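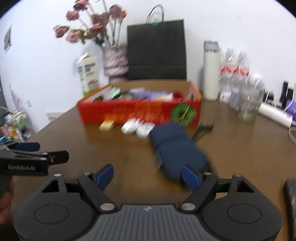
Every office I have worked in had a snack table, and every one of them was run badly. My view is simple. A shared table should hold food and drink, and it should be cleared once a week.

At the Nolton office we have 50 people and one table. Someone puts out a box of small wrapped things, someone else adds a carton, and by Tuesday there are bottles, bags and a thermos with no name on it. Each item arrived for a decent reason. Together they become clutter that people walk past without seeing.

The usual answer is to buy a better container. Our Lasumby branch spent 2000 on shelving and the mess moved onto the shelves. I would keep the cardboard box the snacks come in. An open, shallow box shows what is left, and when it is empty it can be flattened and thrown out. A deep basket hides the stale ones at the bottom.

Shopping bags are a different matter. A bag left standing on a table stays there for weeks, as each person assumes it belongs to another. Take it home the same day.

I make one exception, for flowers. They feed no one and they take up room, and dried ones gather dust. Still, people stop at a table that has a vase on it, and they talk for a minute before going back to work. I would give up a row of bottles for that.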